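Praltthorpe Community Help
Rooms, Furniture and Storage

White two-door cabinet in a shared reading room: what should be kept in it, and may the stickers be removed?

Posted by Reading Room Desk, April 7, 2019

Our association maintains a small reading room on the ground floor of the Skudunar building. The room is open to members in the afternoon and is used by a children's language group in the morning. We are revising the storage rules for the room and would be grateful for advice from other associations that share space in this way.

The cabinet in question is white and has two doors. Inside there is a shallow drawer at the top with a small silver pull, a middle shelf, and a deeper bottom shelf that comes further forward than the one above it. A number of stickers and tags have been placed on the white lower part of the back wall over time. The cabinet stands next to a black fabric curtain on which the children's group has mounted large foam letters, and there is a table in front of it where members read. 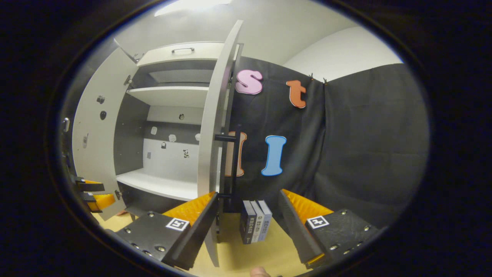 Cabinet with both doors open, the letter curtain, and three books on the reading table.

We have the following points to settle before the new rules are issued:

The books are at present left standing on the table at the end of the day. Some members would like them moved into the cabinet. Others hold that a book in a closed cabinet will not be read. Our collection is 209 titles, most of which are on wall shelving in the corridor, so only a small selection would be affected. Part of the selection is in Chinese.

The right door is tall and, when fully open, comes very near the curtain. The children's group has asked that the letters not be disturbed. We do not wish to remove the door if there is another way.

The stickers have been described as untidy in two written comments. We would like to know whether they can be taken off without harm to the surface behind them. We do not have the original papers for the cabinet and cannot state what finish was used.

The budget for the room is 300 for the year, of which 100 has already been committed to lamps. Replacement of the cabinet is therefore not under consideration.

Posted by Bundusberg Tenants' Library

We operate a room of similar size and reviewed the same matters last December. Our practice is set out below and may be adapted as needed.

Books in current use remain on the table, upright, with the spines facing the reader. We limit the table selection to 16 titles and change it on the first working day of the month. The outgoing selection goes to the middle shelf of the cabinet for one further month, so that a member who has not finished a title can still find it, and is then returned to the main shelving. If your middle shelf is not tall enough for the larger volumes, lay these flat with the spine outward. Upright books on a table should have a bookend on each side. A heavy one with a felt base is preferable on a light-colored top, which shows scratches readily.

The drawer should be reserved for flat items: the sign-out sheet, pencils, spare labels. We found that a shallow drawer fills with unrelated papers within a few weeks unless one person is assigned to clear it. The bottom shelf is suited to boxes belonging to the morning group. Boxes with handles on the front can be drawn out without being lifted over the shelf edge.

With respect to the stickers, before any are removed, please establish whether one of them is an inventory tag. Several of ours carried a printed pattern that the building office scans during its yearly check, and we were required to pay for replacements. Record each tag and ask the office in writing. Ordinary paper stickers may be warmed with a hair dryer on the low setting, lifted slowly from one corner with a plastic card, and the residue wiped with a cloth dampened in warm water and a little dish soap. Test a small area first. Do not use a metal scraper or nail polish remover on a painted or coated panel.

Posted by Zwane Street Hall

Agree with the above on tags. For the door, fit a door stay inside so it stops short of the curtain. They are inexpensive and need two screws. Check the length before buying, ours was too long and had to be exchanged.

Posted by Morning Group Liaison

The first reply is thorough, and I would add two remarks from the side of the children's groups.

A curtain held by clips along the top will shift when it is pulled, and letters of that size make it heavier. Additional clips at even spacing would help. It is also worth confirming how the letters are attached. We use hook-and-loop dots, sewn on the fabric side, and a letter that is knocked off can be put back by a child. Glue leaves marks on dark cloth that we have never managed to clean.

Secondly, if the cabinet is to be used by both groups, please write the allocation of shelves on a card and fix it to the inside of one door at adult eye level. Verbal arrangements in our hall lasted until the first change of staff. The card should state who may use the drawer, as this was the only point on which we received complaints.

I have no experience with removing stickers from a cabinet of this kind and leave that to others.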